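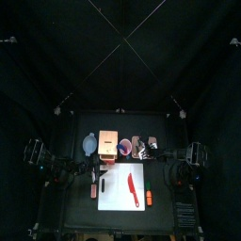
*Kitchen layout, overhead view. Cutting board at front center with the red knife on it, carrot to the right, blue bowl at the left end of the back row.*

From: Gemma Ellwood
To: stondel-users
Subject: Re: [stondel-users] Hand guiding or leader arms for the kitchen tasks?

On a morning in August, Oisín Dunne wrote:

> We are setting up a two-arm table at Hundthorpe and want to start with the same sort of kitchen tasks you have. The arms can be back-driven, so our first plan was to switch them to gravity compensation, have someone move them through the task by hand, and log the joint angles. That is cheap and we could begin tomorrow. Daithí Moriarty thinks we should build leader arms first and says we will throw away anything recorded by hand.

I side with Daithí on most of it, with one exception noted further down.

Hand guiding gives you good joint angles and poor pictures. The person doing the guiding has both hands on the arm and usually a shoulder in the overhead view. If the policy is going to run from joint state alone, none of this matters. If it is going to look at the cameras, you are training it on a table with a person leaning over it and then running it on a table without one. We tried replaying the logged joint trajectories afterward with the person out of the way and recording the cameras during replay. It works for free-space motion and for large objects. It does not work for the knife. The replayed gripper arrives within a few millimeters of where it was, and with a thin handle lying flat on the board a few millimeters is the difference between a grasp and a push.

There is a second problem, in the forces. When you guide an arm by hand, the logged position is where the arm was, and there is no separate record of where it was being told to go. With a leader arm you get both. The gap between leader and follower when the gripper is pressing on something is the only contact signal we have, and the policies make use of it. If you train on measured positions and play them back as commands, the arm touches the board and applies almost no pressure. For cutting, even the pretend kind with a plastic knife, you want the pressure.

> How much slower is teleoperation in practice? Gobnait Gilmartin's notes from the spring suggested it was slower at first and then not.

That matches what we saw. A new operator spends the first session learning that the wrist joint is not where they think it is. After that the time per episode drops and flattens out. I would not keep anything from a first session. We did keep some, and it had long pauses in it where the operator was looking from one side of the gripper to the other. The policy learned the pauses. It would stop above the board and stay there.

For what it is worth, the numbers on the set we train from now: 1,019 episodes recorded with the leader arms, 700 kept. What was dropped falls into these groups, most common first:

- The operator regrasped more than once. One regrasp is fine and I would argue useful. After that the episode is mostly fumbling.
- An arm went idle with its gripper inside the other arm's path. Nothing collided, but the path the second arm took to avoid it makes no sense without knowing why.
- The starting layout was not reset properly and did not match its layout card.
- Dropped camera frames. These were all from one bad cable.

Check for the last one automatically. Stondel writes a timestamp per frame per camera, and the check script compares them against the joint log. Run it after every session and not at the end of the month, as we did.

> Do you let one person drive both arms, or use two operators with one arm each?

One person, both arms. We tested two operators for the handover tasks and the result looked fine on video, but the timing was a conversation between two people and the log does not contain the conversation. Each arm waits for a spoken cue that the policy will never hear. One operator coordinates the two hands without thinking about it, and the timing depends on things that are visible on the table.

Tell the operator to park an arm when it is not in use, and to park it in the same place every time. We did not write this down early enough. Half of our operators left the idle arm wherever it had last let go of something, and the other half pulled it back toward its base. The policy took the average, as you would expect, and drifted.

> What about lighting and background? We have windows on two sides and no budget for anything elaborate.

Black fabric on all the sides you can reach, and over the top if you can manage it. A dark, matte table surface under that. The gain for us was in repeatability: an episode recorded at 4 p.m. looks like one recorded at 10 a.m., and you can mix them without a second thought. The cost is that the policy has never seen anything else. Ours fails if someone leaves the front open on a bright day. If you need it to work outside the enclosure, plan on recording a share of episodes with the fabric off, and do it from the start so the share is spread over all the layouts.

One thing to watch with a dark table is black on black. Our arms are black and so is the surface, and in the overhead view the links are hard to separate from the background. The gripper fingers matter much more than the links. Ours have some white on them and that has been enough. If yours are plain black, put light tape on the fingers before you record anything, and do not change it afterward.

> Last question. Is there a layout you would start with?

Start with fewer objects than you think you want. Our kitchen layout has a back row (bowl, wooden box, pink cup, tray and so on) and the board in front with the knife and the food. The task that trains fastest is carrot to board. The one that trains slowest is anything that involves picking the knife up off the board. The blade end and the handle end look much the same from overhead once the gripper is over it, and the operator's habit of approaching from one particular side gets baked in. We had to ask people to vary the knife angle on purpose, and we now print a card per layout so the angle is set by the card and not by whoever is resetting the table.

Leave the back row in place even for tasks that do not use it. We recorded the first batch of carrot episodes on a table with only the board and the carrot, and the resulting policy went to pieces when the rest was put back. Those episodes are still in the archive under their own tag, and nobody trains on them.

Now the exception. Hand guiding is worth having for calibration and for setting park poses, and for showing a new operator what the motion should feel like. Ksawery Kalinowski starts each new operator on our side with 15 minutes of guiding the follower arm by hand before they touch the leaders. None of it is logged. I was skeptical, but the operators who had it produced usable episodes sooner. They have a better idea of where the elbow goes when the wrist turns over, and most of the awkward episodes come from not knowing that.

Some settings, in case they save you a round of guessing:

- Log the leader position as the action and the follower position as the state. Do not let the converter merge them. The Enance driver defaults to merging if both topics have the same name, and gives no warning.
- Gripper command as a continuous value. We began with open/closed and lost all of the partial openings, which the operators use a good deal when working near the wooden box.
- Start the recording before the operator takes hold of the leaders, and trim later by joint velocity. Starting on a button press gives you a jump in the first few frames.
- Mark success or failure at the end of every episode, by the operator, at once. Going back through video to do it later took us longer than the recording had.
- Keep the failures. Tag them and leave them out of the training list, but do not delete them. We have gone back to them for the regrasp question and will do so again.

On leader arms: you do not need anything fine. Same link lengths ratio as the follower, same joint order, and low friction in the wrist. Ours have a light spring on the gripper handle so it returns to open. Without the spring, operators forget to open after a release and the next approach goes in with the fingers closed. Scaled-down leaders are easier on the shoulders over a long session, and I have not seen a difference in the data.

I can send the layout cards and the check script to anyone who asks off list. The script assumes version 2 of the log format. If you are on the older one, run the converter first, and look at the gripper column afterward, since it swaps left and right on some machines. Gobnait has a patch for that which has not been merged yet.

Still open on our side, and I would be glad to hear from anyone who has tried it: mixing a small number of hand-guided episodes, joint data only, into a teleoperated set, with the camera input masked for those episodes. Daithí's view is that it will do nothing. Mine is that it might help with the free-space part of the motion. Neither of us has run it.

Gemma

--
Gemma Ellwood
stondel-users list: plain text or Markdown, please trim quotes when replying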